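Table (furniture)

A table is a piece of furniture with a flat top held up off the floor, used for eating, working, playing cards, folding shirts and about a thousand other things. I look after the furniture pages on this site, and this is the one I keep coming back to, probably because I grew up doing my homework, eating my dinner and getting my hair cut at the same one. Corrections are welcome, as always.

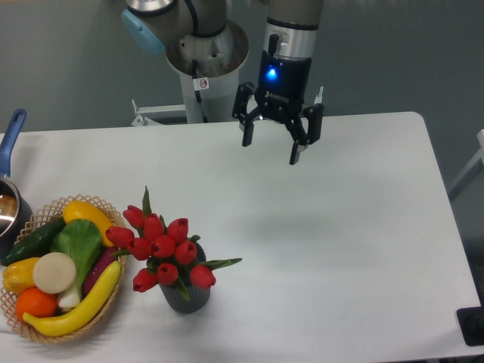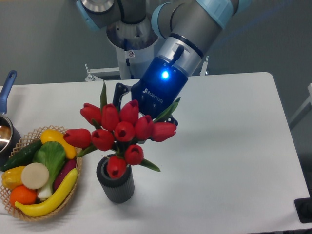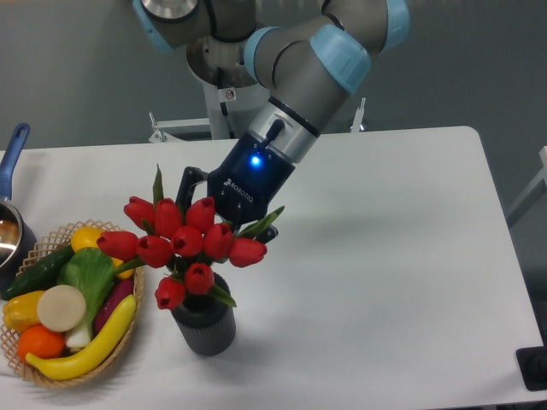

White rectangular tables. The last one has red tulips in a ribbed vase.

Name

The English word goes back to the Latin tabula, meaning a board or plank, and I like that the name only cares about the top. Older English also used "board" for the thing you ate at, and we still say "room and board" without giving it a second thought.

History

People in ancient Egypt had small tables and stands, mostly for keeping things up off the ground. The Greeks ate from low, light ones that could be pushed under a couch when the meal was over (very handy, and I wish mine did that!). In medieval Europe the big hall table was often just loose boards laid across trestles, so the whole thing could be cleared away after supper. Heavy tables that stayed put came in slowly, and the dining room as a room of its own came later still.

Parts

The top sits on legs, a pedestal or trestles. The strip of wood that runs under the edge and ties the legs together is called the apron, or the skirt if you learned from my grandfather. Bars joining the legs lower down are stretchers, and those are what you hook your feet on. Extra sections that make the top longer are leaves.

Common types

Drop-leaf: hinged sides that hang down when you don't need them. I have one from Lindqvist and it has moved house with me 4 times.

Gateleg: a drop-leaf whose extra legs swing out like a gate to hold the sides up.

Pedestal: one column in the middle. Great for knees, a bit less great if a heavy uncle leans on the rim.

Trestle: a long top on two end supports, often with a bar between them.

Nesting: a set that slides together, smallest under biggest. The Komano set in my hallway is missing its middle one and I'm still looking for it.

Materials

Wood is still what most of us picture, but tops also come in glass, stone, metal and all sorts of plastics. Solid wood swells and shrinks across the grain with the seasons, so a good maker fixes the top with clips or slotted screws that let it move a little. Yeison Espinoza, who runs the repair bench at Vuliver, tells me most of the split tops he gets were screwed down tight by some well-meaning owner.

See also: Desk, Bench, Sideboard, Tablecloth

Page last revised 30 June 2024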